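Paltevberg Knitting Charts
README, last revised Nov 24, 2020

Contents

The set holds 19 colourwork charts for small winter projects: hats, mitten cuffs and flat ornaments. Each chart is stored as a CSV grid with one character per stitch, plus a plain text file of notes. Charts were redrawn by Renata Bustos from the Pornton pattern leaflets.

File layout

charts/ – one CSV per chart, row 1 at the bottom
notes/ – yarn weight, needle size, finished width
palette.txt – the letter codes for yarn colours

Reading the grids

All charts are read from right to left on odd rows. For flat knitting, even rows are read from left to right. A full stop means background colour. An X means no stitch and should be skipped when counting. The repeat width is 8 stitches unless the notes say otherwise.

Known problems

The Curmont mitten chart has two rows swapped near the thumb. It was corrected in August, but older copies are still in use. The Lazaridis hat chart assumes a cast-on that divides by the repeat, and the smallest size does not.
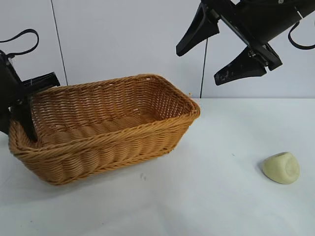 Wicker basket on a white tabletop, both pictures.
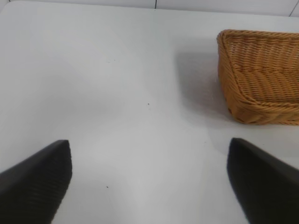
Yarn amounts in the notes are in metres and were worked out from swatches, so allow a little extra. The largest project needs roughly 1000 metres across all colours. Corrections should give the chart name, the row number and the size being knitted.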